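# Truvik scene practice: living rooms

This page belongs to the Truvik practice notes for simulated household scenes. It covers living rooms and goes with revision 9 of the scene rules. The kitchen and bathroom pages are kept separately and use the same rule numbers. Scenes come from the Sodach set, which holds 751 rooms at this revision.

The rules apply to any scene used to score a mobile manipulator in simulation. They don't apply to scenes used only for rendering tests or for training data that is never scored. Where a rule says "must," a scene that fails it is withdrawn from scoring until it is fixed. Where a rule says "should," the reviewer records the exception and the scene stays in.

## Views

A scene is reviewed from the views an agent can reach, at the agent's camera height. Overhead views and cutaways are useful for layout checks but must not be used to approve a scene. A placement that looks clear from above can be hidden from every reachable position on the floor.

Each scene must have at least one stored view in which a large surface stands close to the viewpoint and takes up part of the view. Doors, cabinet sides, panels and tall furniture all qualify. Do not delete these views when tidying a gallery, and do not replace them with a cleaner angle. Planners that behave well in open rooms often fail next to a large near surface, and the reviewer needs to see what the planner was given.
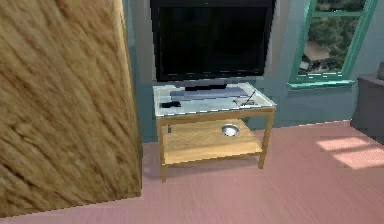

*Living room, near-panel view. Television on a glass-top side table, silver bowl on the woven lower shelf. Rules 4, 11 and 12.*

Rule 4 is the occlusion rule. If an obstacle hides part of the room, the hidden part is treated as unknown until the agent has observed it from somewhere else. The scorer must not pass room geometry to the planner to fill the gap. Teams that run with a full map must declare it, and their results go in a separate table.

Rule 11 covers transparent and partly transparent surfaces. Rule 12 covers shelves under them. The two are usually checked together on side tables and coffee tables.

## Glass tops (rule 11)

- The collision shape of a glass top must match the visible top, including any rails at its edge. A single box drawn around the whole table is not accepted.
- The simulated depth sensor must have a declared behavior on glass: return the glass, return what is behind it, or return nothing. Any of these is allowed. The choice is written in the run record and stays fixed for the whole run.
- An object seen through glass must not be counted as resting on it. The support relation is taken from contact, never from image position.
- Contact between the arm and a glass top is logged at any force. For wood and upholstery, the normal threshold applies.

The last item was added after the Purba test runs, in which a planner regularly dragged its wrist along table tops and was scored as clean. The wrist contact was below the threshold each time. Farzana Chaudhry proposed the change and it was adopted without amendment.

## Lower shelves (rule 12)

A target on a lower shelf must be reachable from at least one open side with the arm model named in the run record. Reachable means that a collision-free path exists for the arm and for the object once grasped. Checking the grasp pose alone is not enough. Shallow bowls and plates are the common failure here: the grasp succeeds, and the object then has no room to tilt or lift under the top.

If no path exists, the target may stay in the scene, but it must be labeled as a refusal target. The correct result for a refusal target is that the agent reports it as unreachable and leaves it in place. Moving the furniture to make room is scored as a violation unless the task text permits it.

Woven and lattice shelves may be modeled as solid plates for collision. The visible material does not have to change.

## Televisions and small electronics (rules 15 to 17)

Televisions are protected objects. No task may ask for one to be moved, and any arm contact ends the episode. The stand and base are part of the television for this purpose. Annotators sometimes enter the base as a separate item, and the reviewer should merge the two.

Small devices placed on the same surface as a television are ordinary objects. They must carry a class label, and the label should be no more specific than the model supports. If a reviewer cannot tell a remote control from a game controller at agent height, the label is "handheld device" and no task may depend on the difference. Thin parts, such as antennas, need their own collision shape if they are longer than 20 mm.

## Light (rule 29)

Windows are left uncovered by default. Sunlight patches on the floor must be kept, and the floor mask must be checked with the patch present. A navigation stack that treats a hard light edge as a step or an obstacle is scored on that behavior. The scene is not relit to help it.

Shadows under tables are handled in the same way. A scene with all shadows turned off must be marked "flat light" and cannot be mixed with normal scenes in one results table.

## Recording a review

One reviewer signs each room, and a second signs any room that contains a refusal target. Enter the room ID, the rule revision, the views opened and every exception under a "should" rule. Free text is limited to the notes field. Pass or fail goes in the result field and nowhere else, as the Torketti importer ignores results written in notes.

Rooms approved under revision 8 remain valid until October. After that they need a new check against rules 11 and 12 only. The other rules did not change in substance.

Corrections to captions on this page go to Farzana Chaudhry. Corrections to rule text go through the normal change form, with the rule number in the title.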